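# Gripper opening estimated too wide from wrist camera

**drirkis_lab**

Hello all. I have a software problem with my hand-held gripper and I hope somebody has met the same thing before.

The gripper has no encoder. I calculate the opening between the fingers only from the wrist camera, which sits behind them and looks forward. My script finds the two brass inserts, one on each finger, takes the distance between them in pixels and converts it to millimetres with a table. Later these values go to the policy as the gripper state, so they must be good.

When the fingers are near to closed, the result is fine. When they are wide open, the value jumps. In a recording of 765 frames I have 27 where the opening is clearly too large, and in all of these the detector says it has found both rings with high score. I use a plain Hough circle detector on the grey image. Then I keep the best circle in the left half and the best circle in the right half.

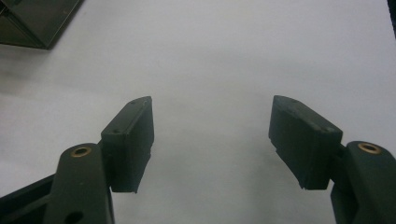

*Fingers open over the white surface, nothing between the pads.*

On the left arm there is also a round black hole lower down, and I suspect the detector takes this sometimes. But I have tried a smaller search radius and it became worse, because then I lose the right ring, which looks a bit bigger in my images. Should I train a small network for this, or is there something simpler? I am using Samel 3 for the recording, if this matters.

---

**gkikas_user**

Put markers on the fingers. Everybody does it. Circles are a bad idea.

---

**tistumberg**

I had nearly the same problem last January, so I write in some detail. I do not think you need a network.

First, do not throw the colour away. Your inserts are golden and the fingers are dark green to almost black, so the colour is the strongest thing you have. Convert to HSV, make a mask for the brass tone, and search for circles only where the mask has enough pixels in a ring shape. The black hole has no golden rim and it should drop out at this step. Be careful with the exposure: the rims are shiny, and if they become white you lose the hue. I fixed my exposure by hand and the mask was stable after that.

Second, use a separate radius range for each side. There is no rule that both rings must have the same size in pixels. Take some frames where you trust the result, write down the radius left and right, and allow a small margin.

Third, check the geometry. Both fingers are driven together (I suppose so, please correct me if yours are not), so the two rings should be at similar height in the image. If the difference in height is larger than your limit, reject the frame. This one check removed most of my bad frames, also the ones which passed the colour mask.

For the rejected frames I hold the last good value, and I write a flag in the log. Please do not interpolate silently – you will want to know later which values were measured and which were filled.

The answer with markers is not wrong, but then the markers are in every image which the policy sees, and old recordings cannot be used again. With the rings you can process your old files once more.

---

**drirkis_lab**

Thank you, the mask plus the height check was enough. On the same recording I now have 3 rejected frames and no jumps. I also tried it on an older file and there it rejected 157, but this one was recorded with automatic exposure, so I will look at the hue limits again before I use it.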